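Home | Meetings | Minutes | Members | Contact
Print this page | E-mail this page

KEMHAM AUTOMATION GROUP
Minutes of the Cell Maintenance Meeting, September 29, 2018

Present: Imogen Lambert (chair), Abelardo Tamayo, Lamduan Paisan, Thibault Delorme
Apologies: Kittipong Intarasuk

1. The minutes of the previous meeting were approved without change.

2. Gripper condition, garment cell
Mr. Tamayo reported that both grippers had been inspected and the fingertips cleaned.

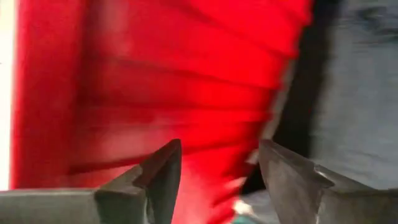

The fingertip screws are to be checked after every 50 hours of running. Ms. Paisan asked that readings be entered in the Khaemba log on the same shift.

3. Arm mounting and cables
Mr. Delorme reported that the clamp on the right arm had been retightened and the shoulder cables on the left arm tied back. The joint zero positions were reset on both arms. 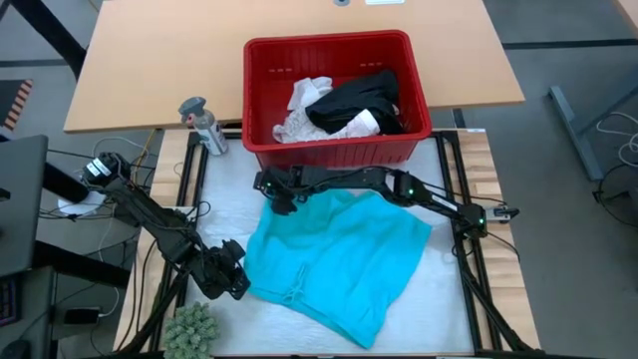

It was agreed that the mat would be replaced in October. Ms. Lambert will obtain a price from Zolliretti for 3 mats. The group discussed whether the cables along the frame should be placed in a channel. Mr. Delorme will bring a drawing to the next meeting.

4. Home position
Members agreed that the arms are to be returned to the home position before power is removed. Mr. Tamayo will revise page 9 of the setup sheet.
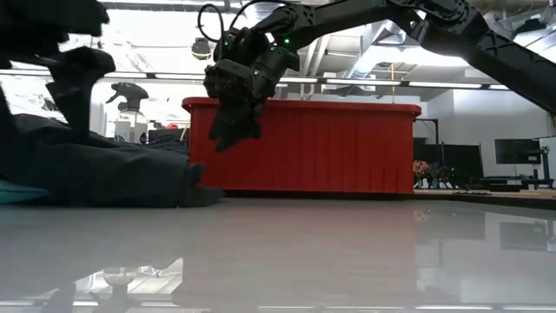 Garment cell: arm and hand at the red bin.

5. Spare parts
One spare wrist cable is held in stock. A second was approved.

There being no further business, the meeting was adjourned.

Print this page | E-mail this page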